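4.2 Where the small things go

By the time we got to this part of the study I had already spent far too much of October in other people's hallways. The diaries told us when people lost track of their keys, cards and chargers, but they were not much help on where those things were supposed to live in the first place. So Ilir Mujić and I went back to the households in Varach and asked a very simple thing: show us where you put your stuff down when you walk in.

We had 1260 diary entries to work from, and 50 of the people who kept them agreed to a home visit. I did the talking and Ilir did the drawing, which was the right split (my floor plans are terrible). Each visit started at the front door. People walked in the way they normally would, arms full if possible, and put things down. Then we sat in the kitchen and talked about it, often for much longer than we had planned.

What struck me first was how many people had a proper spot and used a different one. Hooks by the door were popular to own and unpopular to use. One woman had a very nice key cabinet, a wedding present, and kept her keys on top of the microwave. When I asked her about it she laughed and said the cabinet had a door. I wrote that down and underlined it, and I kept hearing versions of it for the rest of the month. Lids, doors and drawers all came up as reasons a thing ended up somewhere else.

Open containers did much better. By "open" I mean anything you can drop an object into with one hand, without looking: trays, bowls, wide cups (Figure 7). Hendriks and Van Dijk made a similar point in their work on shared kitchens, although they were mostly interested in who cleans up, and Arnout Hendriks was kind enough to tell me over the phone that he thinks I'm overselling it. He may be right. Our visits were all in one town, and hallways in Varach tend to be narrow, so there isn't much room for furniture with doors anyway.

Still, the pattern held up when we went back to the diaries. People who named an open container as their usual spot reported fewer searches than people who named a drawer, and the searches they did report were shorter. The exception was households with small children, where low trays filled up with toys and stopped being useful to anyone. Saturnino Casado, who coded that part of the material, suggested we treat those homes as a group of their own, and we do so in Section 4.3.

I should say something about size too. A big tray seems like a good idea, and plenty of people started out with one. In the interviews, though, the big trays were the ones people complained about — mail landed in them, then receipts, then a screwdriver, and the keys sank to the bottom.

Figure 7. Open containers: a shallow tray and a cup.

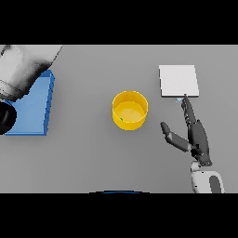

Does a drop spot have to be right next to the front door to work?
It can be farther in, as long as it sits on the path people already take when they come home. Several of our households kept theirs in the kitchen and rarely had to search for anything.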